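Kakley Refurbished Desktop Tower, Opened and Stripped for Parts

Sold as a parts machine
Grade: C (works to the extent stated further down, and no further)
Listed by Stornier, used office computers and spares
Page last changed May 14, 2018

Most pages for used towers show the front panel and a logo.

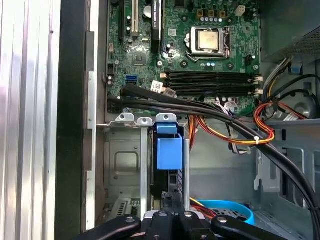
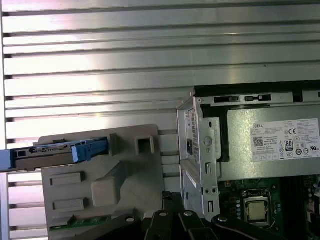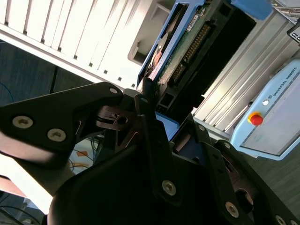

What we mean by a parts machine

Kakley is the label our supplier puts on office desktops it buys by the pallet and passes along. They didn't build the case, the board or anything fitted to it, and neither did we. If another seller tells you a Kakley tower has "premium components," ask which ones. You will get the same answer we got, a spec sheet that has been copied so many times it lists two different chipsets on one page. We have left that sheet off this listing.

You are buying a used desktop in a steel case with its side panel off. It has no operating system, no keyboard, no mouse and no monitor. The side panel is in the box, with whatever screws came with it. Some of them match.

Memory

None. The slots are sold empty and the price assumes that. Sellers of used machines like to write "memory upgradeable" when what they mean is that somebody took the memory out. Ours has been taken out.

Read the marking on the board before you order sticks. Boards of this age are picky, and we have seen perfectly good memory refused by one board and accepted by its twin. The Majimbun value kit that gets suggested everywhere worked in two of the towers from this batch and was ignored by the rest. We don't stock it and wouldn't push it on you if we did.

Processor

Included, in its socket. We don't promise a particular model, and the batch is mixed. The heatsink is a separate line on the order form, and so is the thermal paste. Please don't power the board up without a cooler "for just a second" to see if the fans spin. We can tell, and it isn't covered.

Drive and drive tray

The hard drive goes in a blue plastic tray. If you have used office desktops from this period you know the type: clever when new, a nuisance once the plastic gets stiff. The trays are the reason we get messages about this model. People throw them out, then find that a bare drive has nothing to sit on, then pay silly money for a replacement. Keep the tray.

The drive itself is an old one with the wide IDE connector. We class it as a test drive. It is fine for checking that a controller sees something, or for practicing on if you want to learn how these come apart. Don't put family photos on it. We erase every drive before it leaves, and we give no figure for remaining life, as we don't believe the figures other people give.

If you intend to use the machine properly, buy a newer drive. The board has a SATA port, so you aren't stuck with IDE. Measure before you assume the newer drive will sit snugly in the old tray. The Clusier adapter rails are advertised as a universal fit, and in our hands they were a universal wobble until we padded them with tape. Returns on the rails go to Clusier, not to us.

Power supply

Metal housing, standard hard-to-love office unit. We test each one under a modest load for 19 minutes, which tells you it isn't dead. It doesn't tell you it will run a large graphics card, and we'd advise against finding out. The supply was picked by an office manufacturer to run an office computer at the lowest price it could get away with.

The cables are bunched together and not generous in length. If you plan to move the board into another case, budget for extensions. Check the connectors against your new case first too. Office manufacturers had a habit of moving pins around for reasons of their own, and a plug that fits is not proof that it's the right plug.

Expansion

There is a white PCI slot for your old sound card or serial card, and a long black PCIe slot for something newer. That pairing is the one honest selling point of this board. People who run old label printers, embroidery machines and shop equipment still need PCI, and a new computer won't give it to them. If that's you, this tower is worth a look. If you want to play current games, it isn't, whatever you may have read about cheap office towers and what can be squeezed out of them.

The coin-cell battery on the board should be treated as spent. It costs next to nothing to replace, and a flat one will make the clock wander and the settings vanish, which then gets reported to us as a faulty board. Change it first – then write to us.

Case

Steel, gray inside, vented, and heavier than you expect. We blow the dust out and wipe the outside. We don't repaint or fill scratches. Folded metal edges can be sharp, particularly around the cutouts, so mind your knuckles.

Stock and price

11 left from the April delivery. When they're gone we may get more or we may not; the supplier says "regular supply," and has said so before. We won't put a countdown on the page, and there is no "was" price with a line through it. The price on the order form is the one we have charged from the start.

Shipping

Goes out in a double-walled carton with foam at the corners. The drive and tray are wrapped separately and taped into the drive bay so they can't bang against the board. Take the tape off before plugging anything in. Every batch, somebody doesn't.

Returns

You have 2 weeks. We take the machine back if it is dead, or if what you got doesn't match this page. We don't take it back for being old, for being slow, or for refusing the memory you bought without checking. Keep the foam.

Questions we keep getting

Will it run the latest Windows? It may install. We doubt you'd enjoy it.

Can I buy the blue tray alone? No. We tried selling them separately and ended up with a pile of towers nobody could fit a drive into.

Is it quiet? No office tower of this kind is quiet. It's quieter on the floor than on the desk.

Is it a good first computer to take apart? Probably the best use for it. The layout is roomy and there is little in it you'd cry over. Unplug it at the wall and leave the power supply's own casing shut.

Do you offer an extended warranty? No. The sums don't work in your favor on a machine at this price, and we'd feel bad taking the money.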